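# Plurell Washable Pet Mat – Large

The Plurell mat is made for dogs and cats who like to sleep on your furniture. It has a soft top in grey or oatmeal colour, a filling of recycled fibre, and a backing with small rubber dots so it does not slide on the sofa. Liretti has sold pet bedding since many years, and this is the mat which our customers order again most often.

The large size weighs 568 grams when dry. It suits dogs up to the size of a Labrador – for bigger dogs we recommend to put two mats side by side.

**Washing**

Shake the mat outside first, or go over it with a rubber brush. Then wash it in the machine at 40 degrees with a mild detergent. Please do not use fabric softener. It makes the fibres flat and the hair will stick more.

The cover fabric comes from the Çınar mill and was rubbed for some 3,000 cycles in their test before it showed wear. The colour can become a little lighter after the first wash.

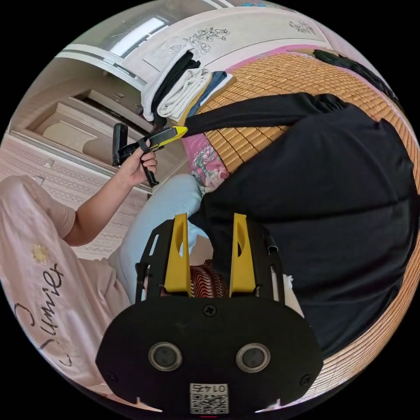
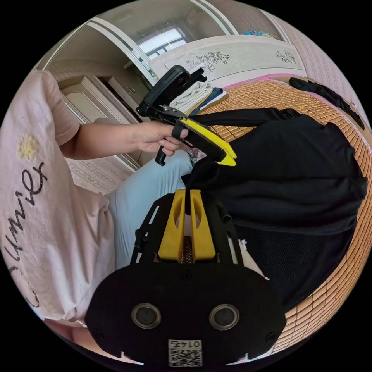
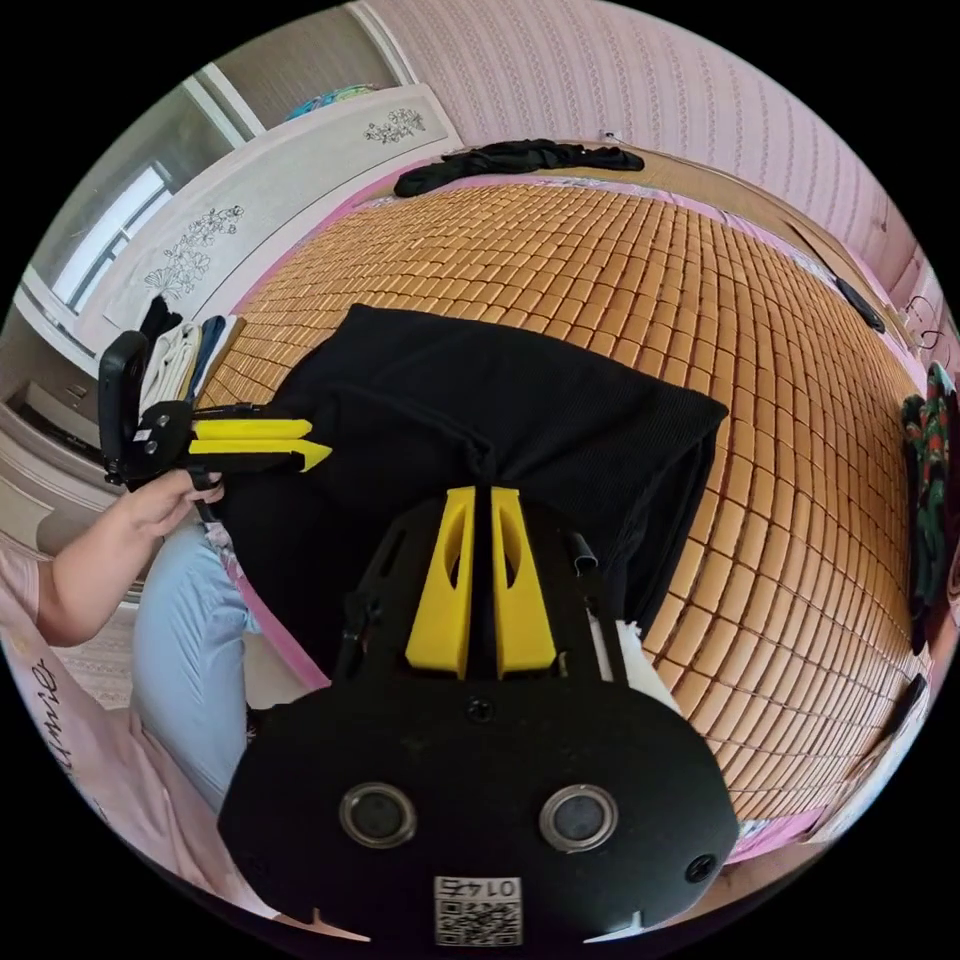

**Drying**

Hang the mat over a line or a rail. A tumble dryer on low heat is also fine, but take the mat out while it is still slightly damp and pull the corners straight.

**Delivery and returns**

Orders are packed at our Famham warehouse and usually leave within 7 working days. In August it may take longer. If your animal does not accept the mat, you can return it unwashed and free of hair, in the original bag. Return postage is paid by the buyer.

Kennels and grooming salons can ask us for a trade price. The oatmeal colour is out of stock at the moment – the grey is available in all sizes.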